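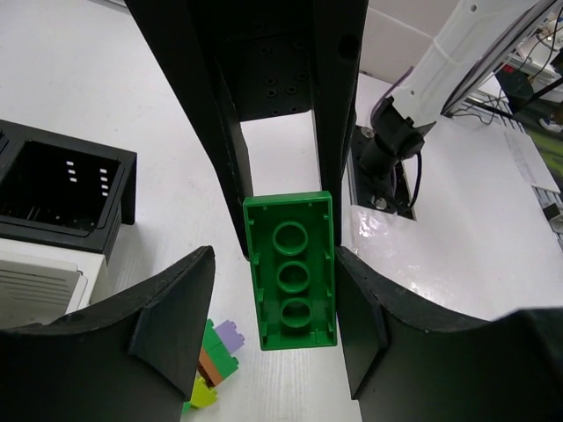
Bei mir kommen zuerst immer die grünen dran, weil man dann den Rest besser sieht, schrieb Sekier unter die erste Fassung dieser Galerie. Wir machen es inzwischen ähnlich. Früher haben wir mit den kleinen Steinen angefangen und am Ende keine Geduld mehr gehabt für die großen.

Galerie: Steine sortieren nach Größe und Farbe

Guten Tag und willkommen auf unserer kleinen Seite. In Priltport gibt es seit März einen Ausleihschrank für Bausteine. Familien und Kindergruppen können dort eine Kiste mitnehmen und nach zwei Wochen wieder zurückgeben. In jeder Kiste sollen 166 Steine sein, und wenn sie zurückkommt, müssen diese Steine wieder sortiert werden. Davon handelt diese Galerie. Deutsch ist nicht meine erste Sprache, ich bitte also um Nachsicht, wenn ein Wort einmal nicht ganz am richtigen Platz steht.

Von unten lernt man einen Stein am besten kennen. Der lange grüne hat auf der Unterseite drei runde Röhren in einer Reihe, und daran erkennt man ihn auch ohne die Noppen zu sehen. Für die Kinder haben wir deshalb ein Blatt gemacht: drei Röhren gleich langer Stein, eine Röhre gleich quadratischer Stein. Dieses Blatt hängt jetzt innen an der Schranktür.

Die großen Steine mit zwei mal zwei Noppen haben innen nur eine Röhre in der Mitte. Sie werden von kleinen Kindern am liebsten genommen, und man merkt es an den Kanten, die mit der Zeit etwas abgenutzt sind. Wir werfen sie deswegen nicht weg. Ein Stein kommt erst aus der Kiste, wenn er nicht mehr hält oder eine scharfe Stelle bekommen hat.

Unser Sortierplatz hat vier quadratische Fächer, zwei weiße und zwei schwarze. Die Wände haben Schlitze und sind nach innen geneigt. Das ist praktisch, denn die Steine rutschen von alleine zum Boden und man kommt mit den Fingern gut heran.

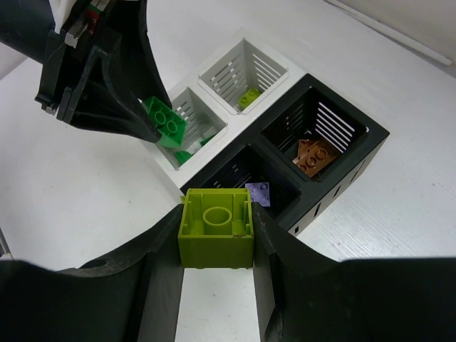

Lindgrün, hellgrün, grün

Über die Farben gibt es bei uns die meisten Diskussionen. Wir haben mehrere Grüntöne, und je nach Licht sieht derselbe Stein einmal fast gelb aus und einmal richtig grün. Am Abend, unter der Lampe, haben wir schon öfter falsch sortiert und es am nächsten Morgen bemerkt.

Die Lösung war am Ende einfach: Wir haben von jedem Ton einen Musterstein zur Seite gelegt und vergleichen damit. Mazurek, von denen der größere Teil unserer Steine stammt, führt für Grün eigene Nummern, aber auf den Steinen selbst haben wir sie nie gefunden. Also bleibt nur der Vergleich mit dem Auge.

Ein kleiner Stein mit vier Noppen liegt im weißen Fach, er wirkt gelblich grün. Der lange ist in einem mittleren Grün und glänzt noch schön.
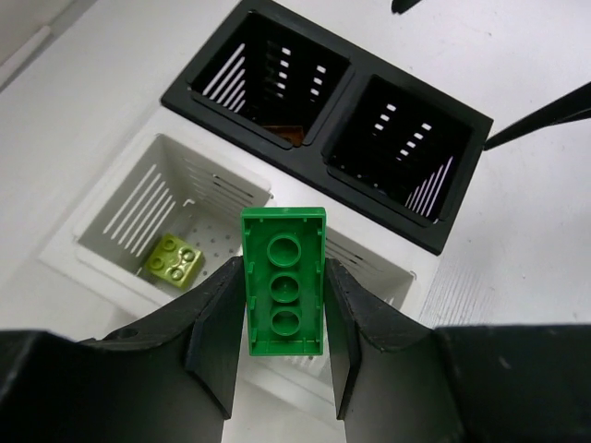 Für solche Fälle gilt bei uns die Regel, dass zuerst nach der Form entschieden wird und danach nach der Farbe. Eine Kindergruppe, die ein Haus bauen will, ärgert sich mehr über fehlende lange Steine als über einen falschen Grünton. In der Kiste aus Dovora waren nach der letzten Ausleihe nur noch 110 Steine, davon 16 lange. Die übrigen langen sind später in einem Brief gekommen, sehr gut eingepackt, mit einer Zeichnung dazu.

Gewaschen wird übrigens nur mit lauwarmem Wasser und ein bisschen Spülmittel, in einem Wäschenetz. Danach kommen die Steine auf ein Handtuch, mit den Noppen nach oben, damit das Wasser aus den Röhren herauslaufen kann. Wir lassen sie über Nacht liegen. In die Spülmaschine bitte nicht, auch wenn es schneller geht!

Zwei Farben zusammen

Nicht alles wird sofort sortiert. Manchmal stecken zwei Steine fest aufeinander, und man muss sie zuerst trennen. Grün und Violett sieht zusammen sehr hübsch aus, das muss ich zugeben.

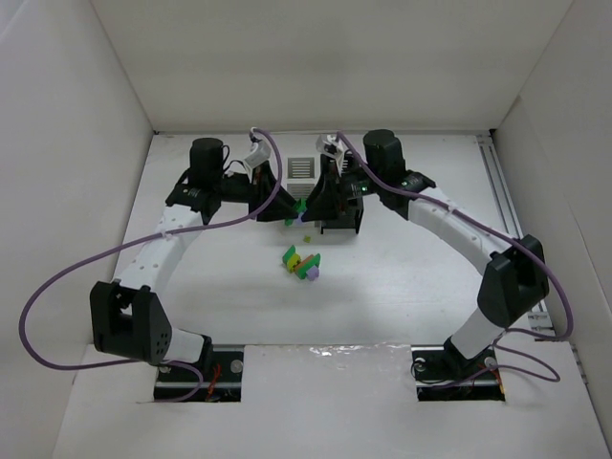
Am leichtesten geht das Trennen, wenn man den Stein an beiden Enden hält und ihn ein wenig kippt, nicht zieht. Mit den Zähnen soll es niemand versuchen, das schreiben wir auch in jede Kiste hinein. Bei der Frühjahrskiste waren es 49 Steine, die noch zusammensteckten, darunter ein ganzer Turm, den wir zuerst einen Tag lang stehen ließen.

Wer zu Hause noch Steine hat, die keiner mehr braucht, kann sie zu den Öffnungszeiten beim Schrank abgeben, am liebsten am Nachmittag zwischen drei und fünf Uhr. Lange grüne fehlen uns im Moment am meisten.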